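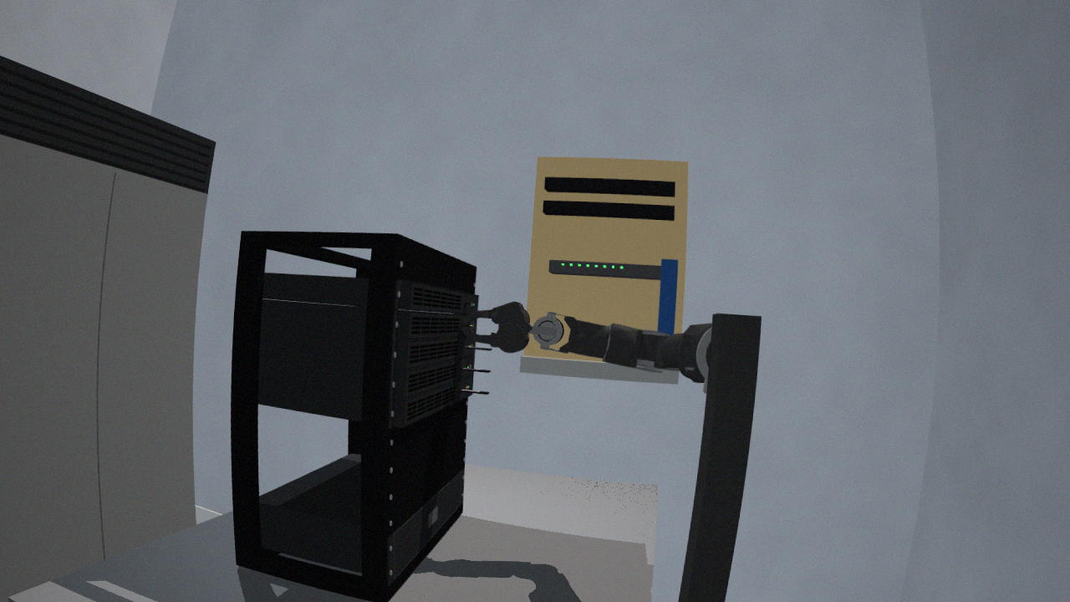

I moved to Revudberg in March and I want to write a little about learning to bake bread in a rented kitchen. It is a thread, sorry for the length. English is my third language, so please be patient with my commas.

1/ At home we bought bread from the shop on the corner. I never baked. In Revudberg the closest bakery opens at ten, and by ten I am already at work. So for the first week I ate crackers, and then I bought flour.

2/ The first loaf was a stone. I followed a recipe in cups, and I used my tea cup, which is a big one. Please, if you are new in this country, learn that a cup is a measure and it is printed on the side of a special cup. After that I bought a small scale and I use only grams.

3/ What I do now: 416 grams of flour, two small spoons of salt, a very small amount of dry yeast, and water until the dough is soft but still keeps its shape. I know this is an odd number for flour. It is what fits in my pot.

4/ I mix it at night, cover the bowl with a plate and go to sleep. In the morning it has bubbles. If the kitchen was cold, it has fewer bubbles and I leave it until I come back from work. It has forgiven me every time except one.

5/ The one time was when I left it for two days. The smell was like nail polish. I baked it anyway and I do not recommend it.

6/ The oven in my apartment is an old Verov and the numbers on the knob are rubbed off. The landlord told me "straight up is medium." I put an oven thermometer inside and straight up was 50 degrees hotter than he thinks. This explains the second loaf and also the third.

7/ Somebody asked me which flour. I use the Elel bread flour in the blue bag. The store brand is cheaper by 64 cents and it also works, but the dough becomes more sticky and I need to wash my hands three times.

8/ About the pot: any heavy pot with a lid which can go in the oven. Check the handle of the lid first. Mine was plastic. I took it off with a screwdriver and put a metal one from a drawer in its place.

9/ Lid on for the first part, lid off for the second part. I was afraid to let the crust get dark, and for many loaves I took it out too early. Now I wait until it is a shade darker than I feel comfortable with.

10/ Then you must not cut it. This is the most difficult step. I go out and walk to the river and back.

11/ Next I want to try the bread from Văn, the small grocery near the bus station. They sell a round one with caraway seeds and they will not tell me how they do it. I asked two times, very politely. The second time they gave me a free bag of seeds, so I think I am permitted to guess.

12/ A few of you wrote that my loaf is too flat. Yes, I know. I think I add too much water. I will take away a little tomorrow and show you the result, flat or not.

13/ Also if somebody has a good way to keep bread in a humid apartment please write me. A paper bag makes it hard in one day and a plastic bag makes the crust like rubber. At this moment I keep it cut side down on the board with a towel on top.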